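How to walk a residential street in strong sun

Pick your side before you set off. Shade moves, and the good side at breakfast is the wrong one by lunch. I learned this in February, with a hat I had left at home.

1. Stand at the corner for a minute and find the longest shadow. A tall wall beats a tree, though a tree is better company.

2. Walk 40 paces, then look again. Cross early if the shade runs out.

3. Drink something every 5 blocks. Khang Sầm says every 5 minutes — he also carries the bottle, so let him.

4. Remember a landmark on each block. Colors work. "The white one" does not.
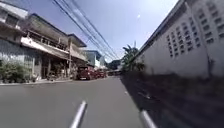
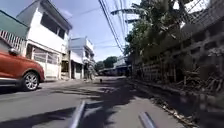 Street after street with buildings on the left.

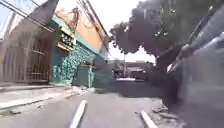
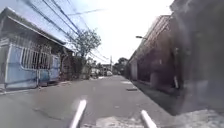 What time should I start?

Before 8 in the morning, or late enough that the walls throw shade again.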